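Useck Lab, Unit 12: Setting up and looking after the tabletop cell

Read this before your first bench session. It covers the Kadrić table cell only. The Zandari cell has its own sheet.

Before power on

Check the bolts on each base mounting plate by hand, then with the key. If one turns, stop and log it. Look along every arm cable from elbow to gripper. A cable should hang with enough slack for full wrist travel and should not catch on anything on the table. Retape where the old tape has lifted.

Keep both teach pendants on the side work surface, within reach of the person running the cell. Test the stop button before each session.

Table layout

The standard layout for the cup task is a cutting board, a serving tray and the cups. Smooth the cloth first. Wipe off crumbs, as they show up in the overhead view. Cups may start upright or tipped. Write the starting layout in the log, with the run number.

Homing and first run

Home one arm at a time. Run program 253 at low speed with the gripper open and watch the elbow as it passes over the board. The elbow is the lowest point on this path, and students tend to watch the gripper only. If clearance looks tight, raise waypoint 12 and save under a new name.

Faults

Code 99: gripper not answering. Reseat the connector at the wrist, then restart.
Code 1097: joint limit reached. Jog back from the pendant. Do not push the arm by hand.

Log all faults in Flostano, including the ones you cleared yourself.

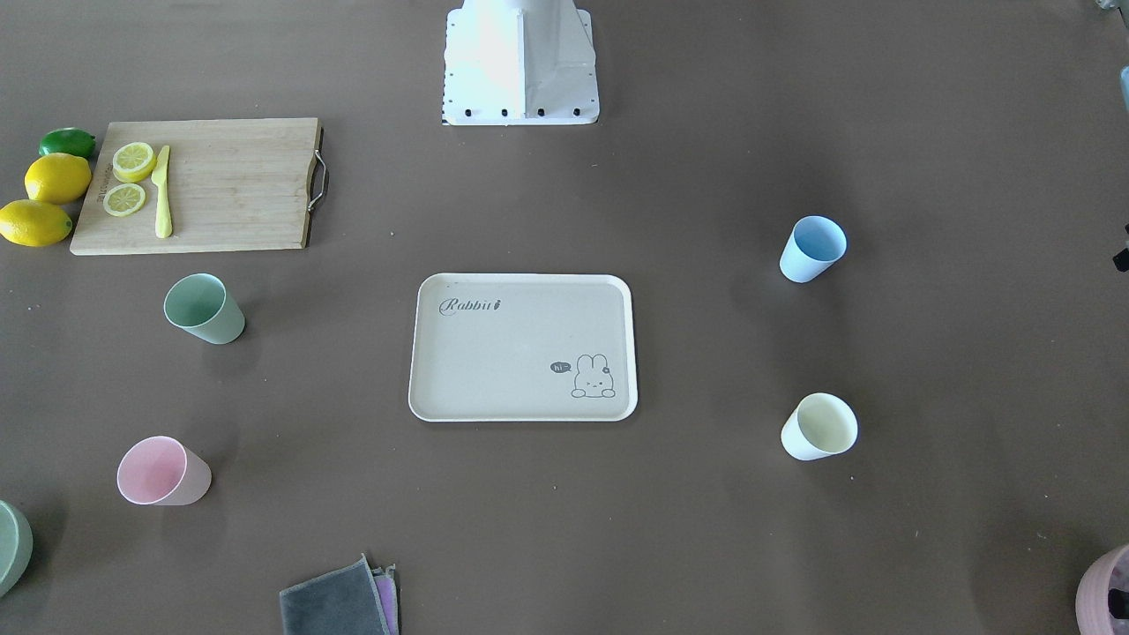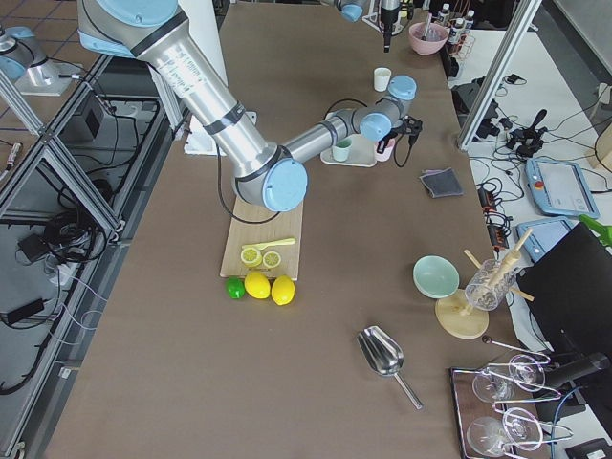
Page last changed: 20 October 2023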